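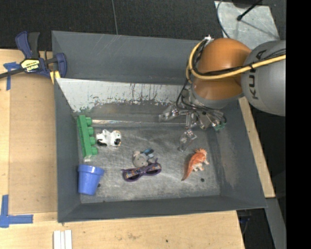

The second quarter of the toy return scheme in Sudeck finished at the end of March, and with this report I would like to inform you how your grant of 4 months was used. The scheme collects small toys from families, sorts them and passes them on to playgroups. Most of our work in this period was on mixed small items, the kind which parents put in one bag together, such as a long green building block with four studs and a little white animal with black patches. These pieces are the most difficult for us, for they belong to different sets and no playgroup wants them in a mixed state. A grey bin with a scuffed floor does no harm to such toys, but we ask for clean bags at the collection.

Collection
We received 135 bags in the period. The target in our plan was 200, so we are behind. The main cause is the collection point at Willik, which opened one month later than we agreed. It is open now, in the mornings only, and the bags from there are already coming regularly.

Sorting
At the start we sorted by colour, and this was a mistake. Playgroups ask for animals, or for blocks, and they do not mind the colour. From February we sort by type – blocks, animals, vehicles and other. Sang-wook Chae has written a one-page guide for new helpers, and I attach it to this report.

Passing on
Toys went to 8 playgroups, among them Shin and Purnari. The group in Purnari has asked for more animals and has sent back the small vehicles, which were not suitable for the age of their children.

Money
The spending is inside the budget, except for transport, where the van to Willik was dearer than we expected. We would like to move the unused part of the printing money to transport and we ask for your written agreement.

Next period
We will extend the opening hours in Willik to the afternoon and check the older blocks again for cracks before they leave us. The next list of playgroups will be sent to you in May.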